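Skin update, and the shampoo bar thing

Quick one, got to be out the door at 7 and I haven't even packed lunch.

So a few of you asked how I'm getting on with the dry patches. Better. Not gone. The elbows are nearly normal, the bit behind my left ear still flares whenever I sleep badly or the heating's been on all night. Doctor says it's just eczema, the boring kind, keep moisturising, come back if it weeps or gets sore. Fine.

What I've stopped doing

Long hot showers. Hated giving those up. Lukewarm now and quick, in and out before the mirror's even steamed up. Also stopped the lavender body wash my sister got me, sorry Karlijn, it smelled lovely and my shins hated it.

And no more trying three new things at once. Did that in August and had a rash on my neck for a fortnight and no clue which one did it. Tianyou Xie left a comment back then saying one product at a time, write the date on the lid. Should of listened. I do it now, marker pen on everything, bathroom looks like a lab.

The shampoo bar

Bought the Sowah one from the chemist in Wollum, unscented. First two weeks were grim. Hair like candle wax. Nearly binned it. Then Toon Geerts (who cuts my hair, and has opinions) said our water's hard and I needed to rinse with a splash of cider vinegar in a jug of water. Did that, smelled like a chip shop for ten minutes, hair fine after. I still go back to my old bottle once a week or so becuase I'm lazy.

Scalp is less itchy. Might be the bar, might be the weather. No idea.

Hands

Hands are the worst bit for me, all that washing up at work. Cotton gloves overnight with thick plain ointment underneath. Looks ridiculous, can't use my phone, which is probably half the benefit tbh. By morning the cracks on my knuckles have closed up. By four in the afternoon they're back. Repeat.

Arnout Van Beek at work swears by a Tanero barrier cream, 40 for a tub!! For that money I want someone to come round and apply it. The big 500 ml pump of plain stuff does me fine and lasts ages.

Bedding

Changed over to a non-bio powder and an extra rinse. Everything that touches my face goes in, pillowcases, the throw off the sofa, all of it. The extra rinse helped more than the powder did I think. Drying takes forever though.
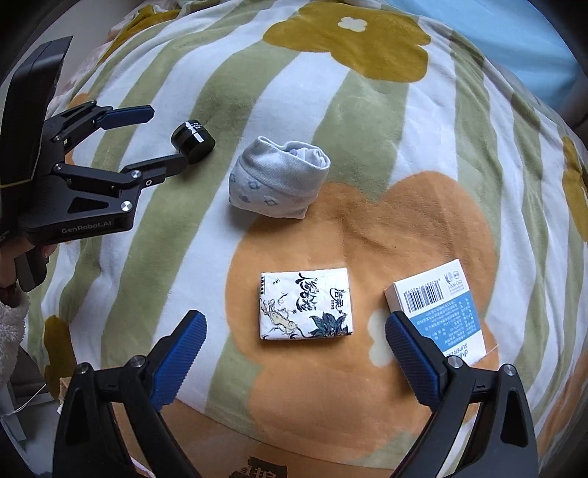
Next up

Going to try cutting the evening face wash down to just water for a month, only that, nothing else changed. Lộc did it and said the first week was greasy and then it settled. Will report back. Also want to find a sun cream that doesn't sting my eyes, so if you've got one, comments are open, no sprays please.

Right, bus.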